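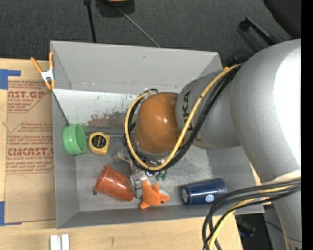
The Lerer Open Bin, Large, in Gray: Five Months In

I wanted a box without opinions. Most of the storage sold now comes with compartments, a lid that clicks, and a leaflet about how your life is going to change. The Lerer has walls and a floor. It cost me 90 dollars, a lot for walls and a floor, and I have been trying to decide ever since September whether I was robbed.

First, the shape. The walls slope inward as they go down, so the floor is a good deal smaller than the opening suggests. If you measure across the top and plan your contents accordingly, as I did, you will end up with a pile. On the other hand, small things slide down to where you can get at them, and there is no tight corner at the bottom where a bottle cap can live out its days undisturbed. I have owned bins with corners like that. I still own some of the caps.

The finish is matte, and I like it. It doesn't glare under a ceiling light, which matters if you spend your evenings peering into a bin for the one lid that fits the jar. Gray turns out to be a sensible background for this work. A green plastic screw-top lid shows up from across the room, even when it has rolled off to the side and is standing on its edge against the wall, looking pleased with itself.

Now the complaints. The floor scuffs. The product page says "work-ready surface," and I suppose a surface covered in marks does look as though it has been to work. The walls pick up dark smudges too, fewer of them, and dish soap on a rag takes off perhaps half. The rest are mine to keep. If you want a bin that looks new, buy this one and put nothing in it.

It is also big. I keep mine on a light wooden table, where it takes up the space I had reserved for everything else. Lerer makes a medium, and I would look at that one hard before ordering. The large is awkward to carry when full, and there are no handles worth the name - you grab the rim and hope.

For comparison, I had the Plarkero tub for a while. It is cheaper and has straight sides, so it holds more, and it bows outward when you lean on it. The Ghaffari crate is the handsome one. It has slots in the bottom, and anything narrower than a pencil leaves through them.

Delivery came through Pindbridge and took 12 days. The box had room for two more bins and contained one, plus enough paper to wrap a sofa.

Would I buy it again? Yes, in the medium, and with a rubber mat cut to fit the floor from the first day. I'd give it four stars out of five. The missing one is for the handles, and the scuffs can share it.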